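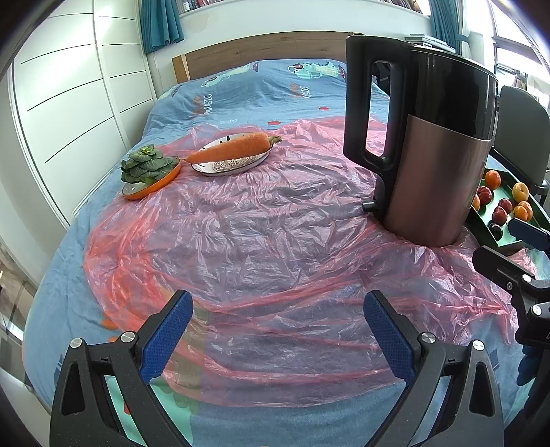
Eifion Hughes told us at the end of the first visit that a bed is just a table you're not allowed to spill on. We come back to that below, it explains a lot of the sheeting.

Figure 2. Bed used as a put-down surface. Blue printed duvet, translucent pink-red plastic sheet over most of it; bok choy and a carrot on separate plates, electric kettle standing on the plastic.

4.2 Soft surfaces as kitchen overflow

The diary forms covered 196 put-down events in the small-home sample (Nesevis and Flaltutov combined). By "put-down event" we mean any time a food item, dish or small appliance is left on a surface that was not built for it. Chairs, window sills, the top of the washer, the floor. And beds – more than we planned for. The form we printed did not even have a box for beds, people wrote it in the margin. Fixed in the second printing.

Coding was simple. One code for the surface, one for what went on it, one for what went in between. The last code turned out to matter most. A bare duvet hardly ever got anything wet or greasy put on it. With a cover the range of items opened right up: vegetables, plates, kettles, cutting boards, once a full dish rack. Covers were mostly plastic sheet, also towels, flattened bags, a raincoat. Several homes in the Gautam building used offcuts of Fliltex table film, sold by the yard at the market downstairs.

Plastic sheet over a duvet is an odd surface though. Wipes clean, fine. But it is not flat. The sheet wrinkles as soon as anything is moved on it, and the padding below gives under weight. Figure 2 shows the crumpling well. The diaries complain about this constantly: plates that tilt toward the heavier item, round vegetables rolling to the low spot, water collecting in a fold and then running somewhere when the fold is pulled. Plates help, since a plate brings its own flat base and its own rim. We think that is why single vegetables got plates so often in the bed entries, when on a counter the same people just laid them down. Wording from one diary: "the plate is the counter." Long items stuck out past the rim and nobody seemed bothered.

Kettles are a special case. Tall, narrow, heavy when full. On a mattress the base sinks a little and the lean gets worse the fuller it is. We did not measure lean in homes. In the bench test we used a foam pad 2 inches thick with a duvet on top and a tall kettle filled with cold water, and the kettle stood up okay until the pad was pressed next to it, as a person sitting down would do. Then it went over in 30 of the trials. Same kettle on a tray on the same pad – much better, but we ran short of time and the tray trials are too few to report. Not proposing a rate from this. The advice we gave to households was short: no full kettles on beds, no hot ones ever, tray if you must.

Order of placement. Weak pattern, may be nothing. Diaries suggest the kettle goes down last and to one side, with food already laid out, and it is first to leave. Food stays longer. We would need timed entries to say more and the forms only had morning / afternoon / evening.

Tidying back was slower than expected. Clearing a counter means moving things off it. Clearing a bed means moving things off, then wiping the sheet, then folding it wet side in, then finding a place for the sheet, and the duvet usually wants straightening as well. Several people skipped the last steps and slept with the sheet pushed down to the foot end. One respondent kept it clipped to the headboard full time. Storage of the cover itself deserves its own seciton in a later paper.

Limits. Self-report, small homes only, all forms collected in July when windows were open and sills were in use for other stuff. Surfaces near the cooking spot are probably undercounted becuase people stop noticing them. Printed duvets, plain duvets, blankets all coded as one. Should have been split.

Comments (3)

marrowfat
Section 4.2 matches my old studio exactly. I used a baking sheet under the kettle and it never tipped. Was the foam pad new or used? Old mattresses sag a lot more.

Dee R.
Agree re: wet side in. Wrong way round and you get it all on the pillow

tinplate_291
Is the form available anywhere? Want to try it with my students, their desks are worse than the beds.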